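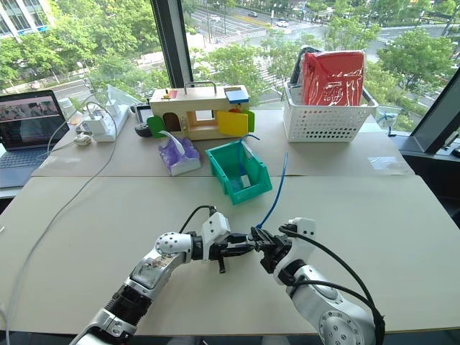

Renzo Leone wrote to me that his Cirnura kept dropping its schedule every time the power blinked, and could I please put the battery part before the watering part this time. Fair enough, Renzo! So the battery comes first in this version, and the schedule after it.

Section 3: Setting up your Cirnura drip timer

I've had mine on the back porch since October and I've set up the neighbors' too, so these are the steps the way I do them, which isn't quite the order on the Drultton leaflet.

1. Slide the cover off the back and put in the backup battery. The flat side faces you. (I got this wrong twice.)

2. Plug in the adapter and wait for the display to stop blinking. Mine takes 17 seconds.

3. Hold SET until the clock shows up, then use the arrows to get the right time. Check AM and PM before you let go, or you'll be watering at midnight like I was.

4. Screw the timer onto the faucet by hand. Don't use a wrench, the collar is thinner than it looks.

5. Press ZONE and pick a number. You get up to 5 zones, but I only run three: tomatoes, herbs, and the long bed by the fence.

6. Choose a start time and a run time for each zone. I like 6 AM, and 20 minutes is plenty for the herbs.

7. Press SET one more time. If you skip this one it forgets everything you just typed, and yes, it's maddening.

Note: If the display says 328, that's the low pressure code. Open the faucet all the way and press RESET. When it came up on mine, the little screen inside the hose washer was full of grit, so take a look in there too.

Caution: Turn the water off at the faucet before you unscrew anything. Bring the timer indoors before the first hard frost, with the battery out.

Piras hoses fit without an adapter. For the older Zeltthorpe ones you'll need the gray ring from the bag of spare parts, so hang on to that bag!

Changing the run time in hot weather is in Section 4.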